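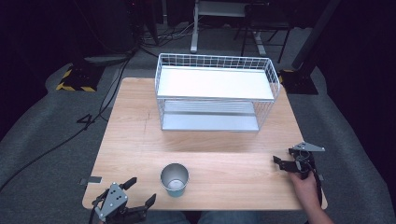

The two-level wire rack on the table, with a metal cup in front of it.

Countertop racks: loading and care

Several members asked after the April meeting how the small wire racks should be set up on the shared tables. Sidra Durrani and Hậu Trương spent an evening in the Irholm room working through it, and the notes below are theirs, edited for length.

The rack is a white wire unit, wider than it is deep, with a shelf panel on top and a second panel close to the tabletop. The wire grid continues above the top panel as a low rail along the back and sides. Cups go on the top level, where the rail keeps them from being pushed off the back. Flat items go below: saucers, trays, folded cloths. The sides are open wire, so the lower level can be checked without unloading anything.

Place the rack toward the far half of the table, long side facing the user. This leaves the front clear as a working area. Items waiting to be shelved stand there one at a time and are moved up as space allows.

Metal cups should be stored upright. Stacking was tried with the Pilik cups and dropped: the rolled rims catch on each other, and a stack of 3 leans once the table is bumped. Leave a finger's width between cups. Glassware stays in the Kurbridge cabinet for now.

Load limits. The manual for our racks gives no figure for the top panel. Abbas Naseri put 4 full mugs on it overnight and measured a sag of 2 mm at the middle, which recovered after unloading. Treat that as the working limit. Heavier items, including the Esfahani teapot, belong on the lower level.

Cleaning. Wipe the panels with a damp cloth after each session and dry them before anything goes back. The wire joints hold water longest — run the cloth along the inside corners as well as the outside. Abrasive pads mark the coating and should not be used on the panels or on brushed metal. For the oak-colored tabletops, a dry cloth is enough unless there has been a spill.

Moving the rack. Unload it first, then lift by the lower part of both sides. Do not lift by the top rail. Sliding a loaded rack scratches the table, and two tables already need refinishing on that account.

Spare feet for the racks are in the drawer under the sink, in the envelope marked 100. Shirin Rezaei has the key. Reports of bent wires or loose panels go to Ilze Jõgi, with the table number.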